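Two arms and one tray: a morning at the Landley open day

The open day at Landley starts at nine, but on Wednesday there were people at the door before half past eight. I was one of them. I write for a small magazine about kitchens and catering, and I had never seen a robot set a tray. The invitation said "live demonstration, please come with questions," so I came with two pages of them.

Muireann Heffernan met me at the coffee table. She leads the group that works on meal trays, and she had promised me one hour between two demonstrations. She gave me almost two. She talks fast, and when she notices it she stops and says the same thing again slowly, for which I was thankful.

"We don't make the robot," she told me first. "People think we build the arms. We buy the arms. What we make is the behavior, the part that decides where the hand goes next."

The project is called Gimau. When I asked what it means she laughed and said it was the only name in the meeting which no person hated. It began with a request from Tierney, a company that prepares meals for care homes and small hospitals. Tierney sends out 2,415 trays on a normal day, and each of them is laid by hand. The work is simple, but it begins very early in the morning, and it is hard for the company to find people who want to stay in it.

"They did not ask us to replace the kitchen," Heffernan said. "They asked for one station. One table, one kind of tray, and the same few things on it every time. I liked that they asked for something small."

Her colleague Man-lok Chow was running the demonstration. He has been with Gimau for two years and he trained as a cook before he studied engineering, so he has opinions about forks. I asked him what is the most difficult object.

"Cutlery," he said, before I had finished. "A cup is friendly. You can take it from many sides. A fork is thin and flat and it lies close to the tray. If the fingers are a little too high, they close on air. If they are a little too low, they push on the tray and everything moves."

He explained that the arms learn from people. A person guides them through the job, the movements are recorded, and afterward the software tries to do the same job alone. For the present version the team recorded 800 runs. Chow did 400 of these himself, over the winter, and he said that by February he was laying his own table at home in the same order.

"My wife asked me why I put down the spoon and then wait," he said. "I was waiting for the other arm."

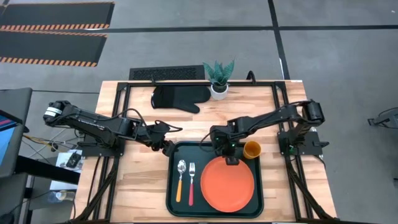

How long does it take a new person to learn to guide the arms?

Most people can do it after one afternoon, Chow said, but their recordings are not useful until the third or fourth day. At first everybody moves too carefully, and the robot then learns to hesitate in the same places.

I wanted to know why they use two arms when the job looks like a job for one. Heffernan answered that one arm would be cheaper and the team did try it. The trouble came with the plate. With one arm the plate had to be put down exactly right the first time, and any correction was slow. With two, one arm can work on the plate while the other one is busy with the cutlery, and they can help each other when something slides.

"But then you have a new problem," she said. "They must not meet in the middle. We spent a long time on that. It is like two people in a narrow kitchen."

Chow nodded at this. He said that in a real kitchen you shout "behind you," and he still misses it.

The public at the demonstration was mixed. There were students, a few people from catering firms, and a man who told me he had come because his bus stopped in front. The questions they asked were more practical than mine. One woman wanted to know who cleans the fingers. Chow said that this is the right question, and that at present the answer is himself, with a cloth. For a real kitchen the fingers must come off and go in a dishwasher, and the supplier, Ekness, has promised a version for this. He did not want to say when it will arrive.

Another visitor asked if the robot is faster than a person. "No," said Heffernan. "A good worker at Tierney is much faster. I went there and I tried it next to them, and I was also slower than them, so the robot and I have this in common." She said that speed is for next year. This year they want it to do the whole morning without somebody having to come and help.

I asked her how far they are from that. She thought about it for some time.

"On a good morning, close," she said. "Then somebody brings a tray from another supplier, a bit darker or a bit more shiny, and we are back in the autumn."

Before I left I asked them both what they would like the visitors to remember. Heffernan said she hopes people will go home and look at their own hands when they set the table, and see how many small decisions are in it. Chow said he hopes they will remember to fill in the feedback form, as last year he got only a few and one of them was a drawing of a cat.

The next open day at Landley will be after the summer. Entrance is free, but groups should write in advance. The coffee is good, and the parking is behind the building, not in front as the sign says.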